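Reusing shipping boxes for mailing small orders, is it OK?
Posted in Shipping and Packing, August

I sell sewing patterns and small notions from home and I get a lot of boxes in from suppliers. So far I have 211 of them flattened in the garage. I'd like to send my own orders out in them instead of buying new. My post office counter in Munville took one without a word and sent back another because of an old label. What are the rules, and how do I tell when a box is too worn?
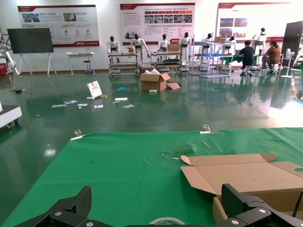 bronis_paper
You can reuse them. Take off or black out every old label and barcode, including the little routing stickers on the ends. A scanner will read whatever it finds first. I had a parcel go back to the original sender that way and it took 2 weeks to get it sorted out.

For wear, press on the corners. If they give easily, don't mail anything heavy in that box. Creases across a side panel matter more than scuffs. Any box that has been damp goes in the recycling, even if it has dried out flat.

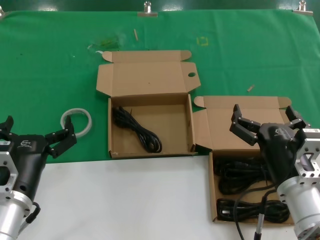 Boxes with fold-back lids, opened out on the table.

Tape is the other thing. Use packing tape at least two inches wide and run it along the whole seam, with a few inches down each side. Masking tape and string are both bad choices, and string gets caught in the sorting belts. If there is a hole in the box, cover it from the inside with a piece of card and tape over that.

Buthelezi
Mostly agree with the above. I'd add that you should turn the box inside out if it has printing for batteries, cleaners or alcohol on it. Slit the glued seam with a butter knife, fold it the other way and glue it again. Covering the print with paper also works, but the paper tears.

Weigh them too. I sent out nearly 2635 orders from my old shop and the postage mistakes were always from thick boxes where I had guessed.

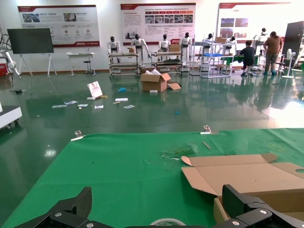

Keep a small scale by the tape and weigh after sealing, with the label already on. Then sort your flat stock by size and get rid of any you haven't touched in a year. I did and got half a shelf back.

jokomix
just buy mailers, patterns are flat anyway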